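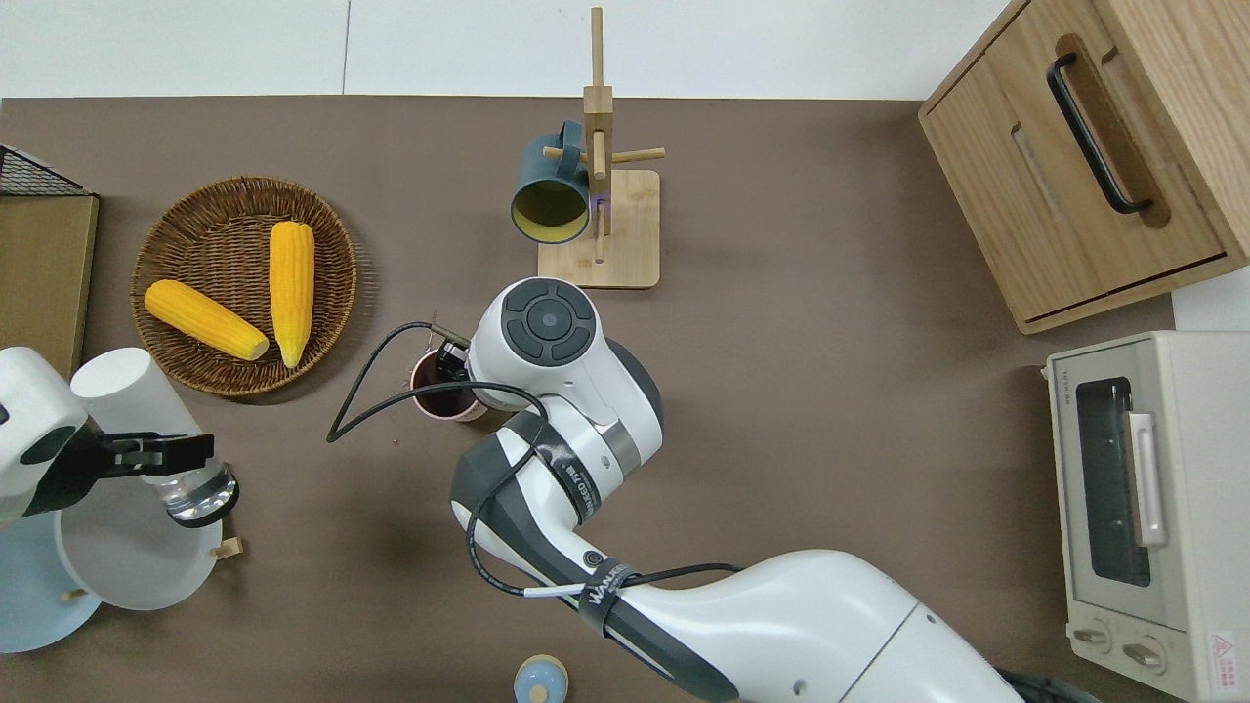
3. Building the table

I should say at the outset that I am not a mechanical engineer, and that most of what follows was built in a shared workshop in the evenings, between other people's chairs and bicycles. The earlier sections of the paper talk about the policy and how it was trained. I wanted one section that is only about the bench, partly so that somebody else can put one together, and partly as I spent far more of the winter on the bench than on anything with a gradient in it.

3.1 Arms and mounting

We call the whole rig Arnine, after the first version of the frame, which lived on Vibeke Hjaltadóttir's balcony for a while and suffered for it. The present one has two arms on the back edge of a brown tabletop, pushed up close to a white wall. We tried the arms on the front edge first, and then one at each side, and both were a nuisance. On the front edge they sat exactly where I wanted to stand when resetting objects. At the sides they could pass things to each other nicely, but the middle of the table turned into a place where elbows met.

From the back edge the arms reach forwards and down. Each base is bolted through the top into a steel plate that Valtteri Vainio cut for us, and the plate is what makes the difference. With the bolts going into the tabletop alone, a fast move of one arm put a visible shake into the other – small, but enough to spoil a grasp on anything with a thin rim. I had been blaming the controller for that for weeks. Valtteri put his palm flat on the table during a run, said "it's your table", and went to find the saw.

Spacing between the bases was settled by trial. We clamped the plates instead of bolting them, ran the same reach to each corner, slid the plates along, and ran it again. I would do it this way again, even if it looks like cheating next to a proper workspace analysis. The analysis we did do (with Ezzat, our little planning script) agreed with the clamps everywhere except the corner near the cabinet, where it didn't know that the cables existed.

3.2 Cables

Cables deserve a subsection of their own. Our first routing had everything tied down tightly along the links. It looked lovely and it pulled a connector out on the first wrist rotation past its comfortable range. Now the cables hang in loose black loops on the outside of the arms, as can be seen in Figure 1, where one swings out over the tabletop to the left. A loop like this can sweep light objects off their spot, so we moved the starting positions of the lightest things inwards, and we added a term to the planner that dislikes long wrist turns close to the surface. It doesn't forbid them. Forbidding them made the planner give up on perfectly reasonable grasps.

Khadija El Sherbiny wrote the check that runs before each session. It takes every wrist slowly through its range with the grippers open, and I stand there and watch the loops. I know this could be automated. I like doing it, and it has caught two bad plugs so far.

3.3 What goes on the table

We wanted a kitchen, or enough of one that the instructions could be ordinary kitchen sentences: put the cup on the mug tree, take the plate out of the rack, move the corn. Most of it came from our own cupboards and from a Friday trip round the charity shops. There is a wooden mug tree with short pegs, a wooden dish rack for round plates, a woven basket with two yellow corn cobs, a toaster oven, some cups and mugs in different colours, and a cabinet made of black wire grid with wooden shelves at one side. Figure 1 has one of the small cups in a gripper, with the basket and the mug tree further back. Figure 2 gives the wider layout, with both bases and their green rings, the plates standing up in the rack, and the blue tap bell near the back edge between the arms.

I have been asked about the bell more than about anything else in this paper. It marks the end of an instruction. The arm presses it when the policy believes it has finished, and we take the time stamp from the sound. Sherif Tawfik suggested it as a stopgap while I was failing to write a decent termination signal, and I never went back. It is loud, it is cheap, and everybody in the workshop knows when a run is over, including the people who'd rather not.

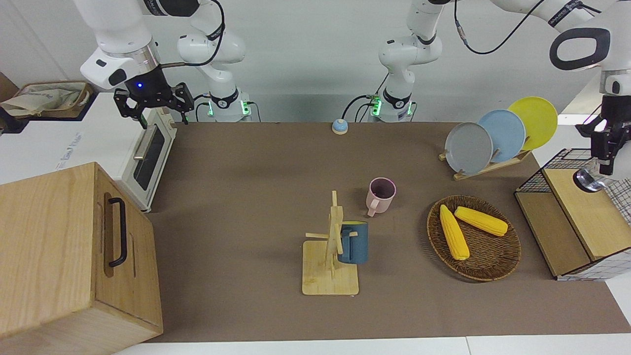

The objects were not fixed down, with one exception. The mug tree has a strip of rubber matting under its base. Without it the tree walked a little every time a peg was nudged, and by the end of an evening it had travelled far enough that the recorded positions were fiction. Sherif argued that a tree that walks is a more honest test, and he may well be right, but I wanted to change one thing at a time.

The woven basket was the hardest object to get right. Its raised rim is uneven, and the fingers kept coming down on it when the corn lay close to the side. We ended up approaching each cob across its length and never along it, and the number of failed picks dropped so sharply that I re-ran the whole batch to be sure I hadn't changed something else by accident. I hadn't.

3.4 Sessions and logging

A session is 80 runs, with a break in the middle. We settled on that number by noticing when I started putting objects back in lazy places. Each run begins from a layout card: I shuffle the cards, put things where the card says, step back and start. Fouad Gaber did the same job on alternate evenings, and his resets are tidier than mine – we compared, and the success rate did not differ between us in any way I could see.

Between the start of February and the end of that build we logged 3,137 runs. Logging is handled by Gridiron, which stores the joint positions, the video and the bell, and writes a plain text line per run that a tired person can read. I recommend the text line to everybody. Twice I found a mistake by scrolling through it over toast when none of the plots had shown anything odd.

Lighting stayed as the workshop had it. We thought about a diffuser, but the arms throw soft shadows on the wall and I was happy to leave those in, as a kitchen would have them too. Results by time of day are in Section 4, where the evening runs get a table to themselves.

Related items
Cernau: notes on a low-cost gripper mount
Planning around loose cables with Ezzat
Gridiron 2: release notes
Resetting by hand: layout cards for tabletop tasks
Two arms, one bench: a parts list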